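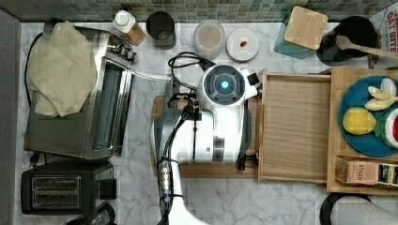 Kitchen notebook, November, started 9:10 am

Went over the counter layout again before the next round of snack and tea tasks. The list from Adhiambo has grown to 23 entries and most of them use the same stretch of marble, so I wanted the positions written down somewhere other than in Salim's head.

Toaster oven stays on the left. We talked about moving it to the other end and decided against it. The cord is short and I don't want an extension lying across the work surface. The two-slot toaster goes below it, toward the front edge. Beige cloth lives on top of the toaster oven. It has to come off before anyone turns the oven on. I have put that on the start sheet in capitals.

Play food: lemon, banana pieces and watermelon on the blue plate. Plate goes on the wooden tray at the right, with the STASH tea box in front of it. Josphat would like the tea moved to the back with the jars. I would leave it until we finish the plate tasks, then move it once and keep it there.

10:40

Looked at the oven door problem. With the door all the way down, the long handle lands on the left edge of the cutting board. Not a disaster, but the board can get nudged when the door is lowered, and then every position we noted for it is off. Options:

1. Slide the board to the right. Costs us room for the trays.
2. Turn the board the short way. Tried it on paper, too deep for the counter once the toaster is out.
3. Keep the board where it is and check it each time the door has been opened.

Going with 3 for now. Desta suggested a rubber mat under the board. Worth trying, and I have put one on the order to Plokel along with the spare cloths.
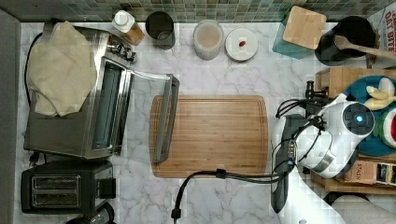
Back row along the tile. I want it in a fixed order so that putting things away is quick. From the oven side: spice jar with the white cap, black cup, clear glass jar, round white container with the flat lid. The small red piece sits on that lid when it isn't in use. Please don't put it inside the container, I spent part of the morning looking for it.

The glass jar needs a label. Elango and I each had a different idea of what is in it.

Also to do: keep the cutting board clear between tasks. Things get parked on it because it is the biggest flat place we have. Cables too. If a plug ends up down by the front edge, move it before setting out plates.

2:15 pm

Second look after lunch. The board has a groove to keep in mind when wiping down, crumbs collect in it and a flat cloth goes right over them. Use the small brush.

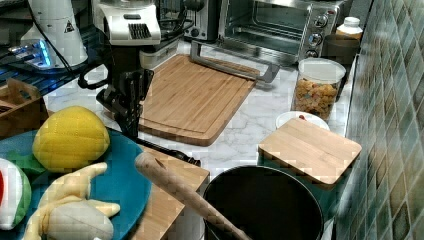 Utensils are the untidy part. The black ones end up in a cluster beside the board and the slotted one gets in the way of anything done on that side. Salim will look for a holder 8 inches tall or less. Until then they go in the drawer when the task doesn't call for them.

Knobs on the toaster oven: keep containers away from that side. The lowest one is easy to block, and you want to be able to reach it.

Open items
Label for glass jar (Elango)
Utensil holder (Salim)
Mat and cloths, on order
Reprint start sheet, 2 copies, one for the cupboard door
Ask Adhiambo whether the tea tasks need a second cup

Stopped at 3:30.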